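Re: Linen handling and shared laundry charges at Kistport
24/11/2024
Posted by Glenys Ruddock, Residence Services

Dear colleagues,

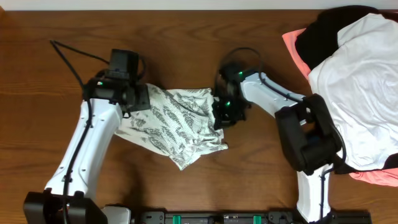

Thank you to those who responded to the draft laundry guidelines circulated earlier this month. Several of the replies raised the same points, and I have taken Shona Lamont's message as the basis for this response, as it sets them out most fully. Her text is quoted below with the office's answers following each part.

Shona Lamont wrote:

> The Sawatzky building has been sending its bed linen to the central laundry
> under the old arrangement, by which each floor is billed an equal share. The
> draft says that charges will now be based on weight. Could the office confirm
> whether this applies to guest rooms as well as to residents' rooms? Guest
> linen is changed far more often, and the floors with guest rooms would see
> their costs rise through no decision of their own.

The weight-based charge will apply to residents' linen only. Guest linen will be billed to the conference account, where the income from guest bookings is also held. Floors with guest rooms are asked to keep the two streams in separate bags and to mark the guest bags with the room number. Unmarked bags will be treated as residents' linen, and the office will not be able to reassign the charge once the monthly statement has been issued.

> We also have a concern about folding. At present the sheets come back
> pressed and folded, and the pillowcases and towels come back in a heap. The
> draft refers to "finished items" without saying which items are meant. If
> staff on the floors are expected to fold small items, this should be stated
> and time should be allowed for it.

This is a fair criticism of the draft. The revised wording will define finished items as flat sheets, fitted sheets and duvet covers. Pillowcases, hand towels and bath towels will be returned clean and dry but unfolded. Jade Hiebert has reviewed the floor schedules and has set aside an additional 12 minutes per delivery for folding and shelving. Supervisors who find that this is too little are asked to write to her directly with the delivery dates in question.

Fitted sheets have been the subject of separate comments. The central laundry has agreed to fold them in thirds with the elastic edges tucked inward, and to place them below the flat sheets in each bundle. Bundles will be tied by bed size.

> Finally, there is the question of patterned linen. Some residents prefer to
> bring their own, and it has on occasion been returned to the wrong floor or
> has not been returned at all. Is personal linen to be accepted or not? The
> draft does not mention it.

Personal linen will continue to be accepted on the following terms. Each item must carry a sewn or ironed label with the resident's name and room. Handwritten ink on the hem will no longer be sufficient, as it fades after repeated washing. Items of silk, wool or any fabric marked for hand washing should not be sent. The residence does not accept liability for shrinkage or loss of color, and this will be stated on the form that residents sign.

Unclaimed personal linen is now held in Room 203 for the remainder of the term. Danai Tzanetos has prepared a list, sorted by color and pattern, and will send it to any supervisor on request. Residents may collect their items on showing identification. Anything remaining after the term ends will be passed to the Flerkance clothing bank.

Two further matters were raised by other members of the list.

Trevor Gauthier asked whether the detergent will change. The contract with Plidier has been renewed on its present terms, and the unscented product will remain in use in all buildings. Residents with a documented skin condition may still request a second rinse, and existing requests do not need to be submitted again.

A question was also received about damaged sheets. Sheets with small tears should be set aside in the blue bag for mending. Those that are badly worn or stained should be recorded on the replacement form and kept on the floor until the form has been countersigned. They should not be cut up for cleaning cloths before that time.

The revised guidelines will be circulated to this list before the end of November. Comments on the revised text should be sent to the Residence Services mailbox and not to the full list.

Yours sincerely,

Glenys Ruddock
Residence Services, Kistport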